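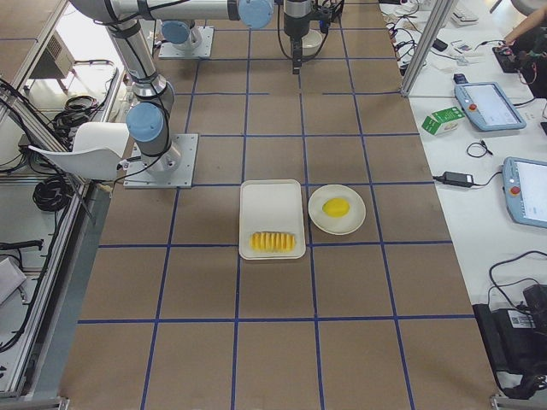
## Visit report: Dzene fruit packing site, 2025-04-07

Clestora sent two of us, Sarmīte Kivi and me, to look at how Dzene handles dried and fresh-cut fruit before we renew the supply contract. Aivar Adomaitis, the site manager, met us at the gate and took us round clockwise, from goods-in to dispatch.

Goods-in has two docks. Pallets are weighed, labelled and moved to one of 10 chill rooms. The rooms are logged every quarter of an hour, and the log for the past month had no gaps. One door seal, on the room nearest the dock, was split at the bottom corner - Aivar had already raised a repair order.
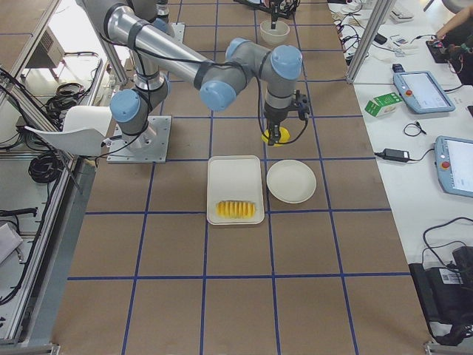

Washing is done in a two-stage line supplied by Beller. The first tank loosens soil, the second rinses with fresh water. The line took 1,827 crates in its best week last August, against a planned figure well below that. Water use is metered per tank, but the readings are still copied out by hand.

The cutting room was quieter than I expected. Blades are changed at the start of each shift and signed for. Sarmīte asked for the blade register and checked it against the stock cupboard; the two agreed.

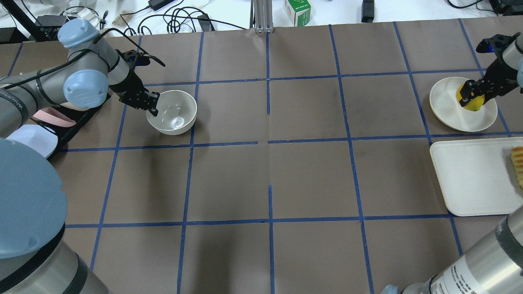
*Dzene site visit, between the cutting room and packing.*

Packing runs on two lines, Stever trays on one and bags on the other. Tray film is tested for leaks by taking a pack from each batch and holding it under water. Some 400 trays were held back in the last quarter for weak seals, nearly all from one roll of film. The supplier has since been changed. 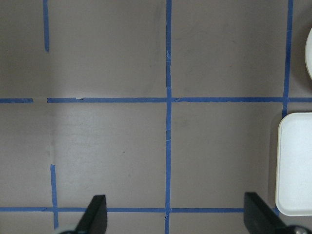
**How long does cut fruit stay on site before dispatch?**

It leaves within one working day of cutting. Whole fruit may be held for longer, depending on the chill room and the order.

Dispatch was the weakest area. Bay markings are worn, and the lorry temperature sheet for order 604 had no signature. We have asked for a copy of the driver's record and for the markings to be repainted before the next visit.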